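How to Fold a Fitted Sheet So It Stays Folded

I put off learning this for years, and now I teach it to anyone who stands still long enough! My neighbor Gemma Mottram picked it up on a Sunday afternoon and went home to redo her whole linen closet.

Start with the sheet straight from the dryer if you can. Wrinkles come out much easier while the cotton is warm, and you'll get flatter edges.

Hold the sheet inside out by two corners on one short side, with a hand tucked into each pocket. Bring your hands together and flip the right-hand corner over the left, so one pocket sits inside the other. Run your fingers down the edge to find the next corner and tuck that one in too, then do the last. All the pockets should now be nested on one hand. It feels clumsy the first couple of times — keep going! 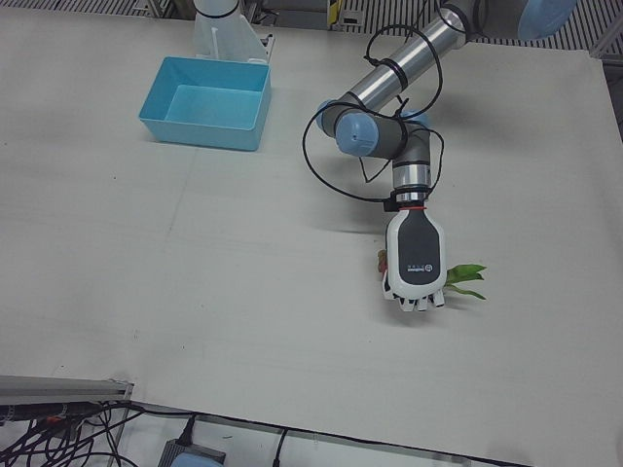

Laying It Flat

Find a big table, or use the bed. Put the sheet down with the elastic facing up and tug the corners until you have a rough square. Fold the elastic edges in toward the middle, far enough that the curvy parts disappear, and smooth everything out with your forearm (much quicker than your palms).

Now fold in thirds lengthwise, then in thirds again the other way. Deep-pocket sheets are bulkier, so I do those in half for the last fold and press the air out as I go.

Slide the finished bundle inside its matching pillowcase and you've got the whole set in one neat package. I keep 2 sets per bed, and they all fit on a single shelf with room left for beach towels.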